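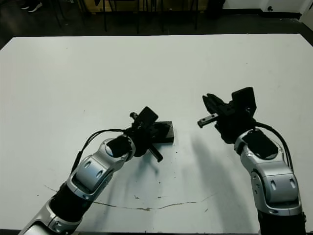

Should a small shop rent a two-arm kit by the month? Rent it for one job you already understand, and buy nothing until that job has run for a season.

That's my whole position. The rest is me arguing with the sales deck.

The Flostetti bench package is what I keep getting asked about. Two arms, two grippers, controller, support line. Zarbridge rents it out at 344 a month with a 300 setup fee. Sounds cheap. For a shop our size it is cheap, compared to buying. But the price is the least interesting part and it's all anyone wants to talk about.

What you're really paying for is the second arm. Ask yourself if you need it. One arm and a decent clamp will do most of what small shops do. Drill, place, pick, place again. A clamp doesn't need an update. A clamp never lost its calibration overnight.

Where two arms earn it: handing a part across. Left one has the block, right one comes in to take it, and now you can turn a piece over without building a fixture for every size. We have 22 sizes. That's 22 fixtures I didn't want to make or store. So for us, yes, fine, worth it. If you have three sizes, make three fixtures and keep your money.

Complaints, quick. Cables. They run along the outside of the arms, and I'd pay extra to have them tucked in. The manual is bad, half of it is for a different controller. And Zustimex, who handle the support calls, close at 4, wich is exactly when things go wrong here.

Then the training. The deck says an afternoon. Macario Medrano on our floor took most of September to get comfortable with it, and he's the quickest learner we have. Not his fault. The handoff is fiddly. Grippers have to come in at the right angle and you spend a lot of time nudging. Budget for that. Wages cost more than the rental does, every time.

I looked at the Szabo unit too. Nicer software, long contract. No thanks. A long contract on a machine you haven't lived with is how you end up with an expensive coat rack.

So rent, monthly, one job. Keep the clamp. Write down the hours somebody spends babysitting the thing, becuase the vendor won't. Order number for the add-on finger set is 1005 if you go with Flostetti, it isn't listed on the main page and you have to ask for it.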